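Recording demonstrations on a two-arm bench, without fooling yourself

Last updated Jul 12, 2025

Most guides to teaching a robot by remote control read like they were written the afternoon the arms first moved. You drive the arms through a chore, save the recordings, train a model on them, and the robot does the chore. I have been at this long enough to distrust every step of that sentence. What follows is how I record a dish rack task, with the places where I have wasted the most time.

You will need two follower arms, some way to drive them (I use a matching pair of leader arms, moved by hand), a camera on each wrist, a fixed camera on the whole bench, and a recorder that stores joint positions and video on one clock. I use Jekus for the recording. It is fine. It crashes if you unplug a camera while it is running, so don't.

Step 1. Write the task down first

One sentence, with a start and an end. "Unload the rack" is too loose. Which piece goes first? Does a mug end up on its base or stay upside down? Which arm takes what? If two people would do it differently, the recordings will too, and the model will learn a mushy average of both.

Margit Takács and I once recorded 96 episodes before noticing that she always started with the nearest mug and I always started with the farthest. The trained arm went to a point between the two mugs and closed on air. We threw out her half, then mine, then started over.

Step 2. Set the bench and leave some of it messy

Fix the arm bases and the overhead camera and mark their positions. Everything else should move between episodes, within limits you have written down. Shift the rack a little. Turn the mug handles. Swap the pieces around.

I also leave things on the bench that have no part in the task. A model trained on a bare surface can look wonderful in a video and fall apart when somebody leaves a towel out.
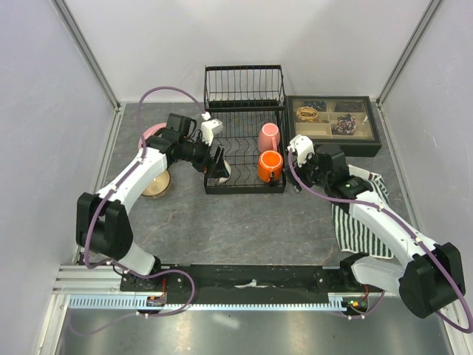

Both grippers at the rack. Mugs upside down on the right side, striped cloth and organizer box left out as clutter.

Before recording, drive each arm to the far corners of its reach and watch the cables and tubing. Anything that snags at the edge will snag in the middle of your best episode. Look at both wrist views too. If the fingers hide the thing you are grabbing during the last stretch of the approach, the model will be guessing there, and more data won't cure that. Move the camera.

Step 3. Practice, and don't save it

Do the task until it is boring. Early attempts are full of pauses, second tries and little wiggles while you work out the depth. The model copies all of it. I have watched an arm hover over a cup for several seconds for no reason except that I used to.

Try driving from the camera views alone for a few rounds. If you can't do the task with only what the cameras show, be careful about expecting the robot to. Looking over at the bench is cheating, and everyone does it, me included.

Step 4. Record in short blocks

1. Reset the bench by your written limits.
2. Bring both arms to the home pose.
3. Start the recorder, wait a beat, then move.
4. Keep a steady pace. Slow is fine — stop-and-go isn't.
5. End at home, stop, and mark the episode good or bad right away.

Stop when you get sloppy. For me that comes well before I want to admit it.

Keep a few recoveries, where a grip slips and you calmly fix it, and tag them. Gunārs Eglītis argues for staging them on purpose. I'm not convinced, as staged slips look nothing like real ones to me, but his results on mugs were better than mine, so make of that what you like.

Step 5. Watch what you recorded

Play back every episode at double speed. Yes, all of them. Look for dropped video, a clock that drifts, an arm that jumps at the start. Out of 400 episodes in my last rack set, I cut 67, and most of those had been marked good at the time.

How many do you need? I don't know, and I'd be wary of anyone who gives you a number without seeing your bench. I have had 1,111 episodes do worse than the 400 because the larger set came from too many hands.

Step 6. Test like you want it to fail

Write down the test positions before you train. Include some you never recorded. Run each one the same number of times, and count a half-finished job as a failure. If you helped, even with a nudge to the rack, that run failed.

Then change something dull: the lamp, the cloth, a mug in a color you didn't use. This is where my own numbers tend to sink, and where most demo videos stop filming.

If the arm misses in the same spot every time, check calibration before recording more. If it misses all over the place, go back to Step 1 and read your sentence again.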